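Do people really prefer bottled water? A student project report
Anside College, Foundation Science

Why we chose this

The canteen at Anside sells Clornik spring water at a price that would get you a sandwich in town. The tap outside the library is free. Plenty of students say they buy the bottle because it tastes better, and the claim gets repeated so often that it is treated as fact. I did not believe it, and said so in the plan, which our tutor marked as a possible source of bias. Fair enough.

What we did

We asked 80 students which water they usually drink and why. Of these, 17 agreed to a blind tasting in July. Each was given tap water, Clornik and the Trokance filter jug water, and asked to pick a favourite. All three had been kept in the same fridge overnight, as cold water tends to taste of less. The order was changed between tasters.

What we found

Most of the 80 said bottled water was "cleaner" or "fresher". When asked what they meant, hardly any could say. Several used the word "pure", which also happens to be on the Clornik label.

In the tasting, 9 people chose the tap water, 4 chose Clornik and 4 chose Trokance. It would be easy to claim from this that tap water wins. I don't think we can. The group is small, and a few tasters told us afterwards that they had guessed. If we ran it again next week the numbers could well move. The most we can say is that we found no sign of the strong liking for bottled water that the survey answers would lead you to expect.

Problems with the method

The tasters were all people willing to give up their lunch break, so they may not be typical. We also made them choose a favourite - there was no box for "can't tell", and there should have been. Two members of the group wanted to leave this part out because it makes the results look weak. They are weak, and the report should say so.

We did not test for chlorine or hardness. The leaflet from the Price Road water works gives figures, but they are yearly averages and say little about one tap on one afternoon.

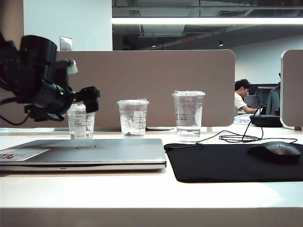
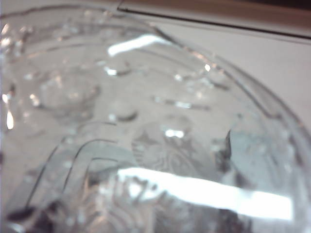
Figure 1. Three clear plastic cups of water (first picture) and a clear container seen very close up (second picture).

What we would do next

Use more tasters, let them say they can't tell, and give some of them the same water three times without telling them. I suspect they would still pick a favourite.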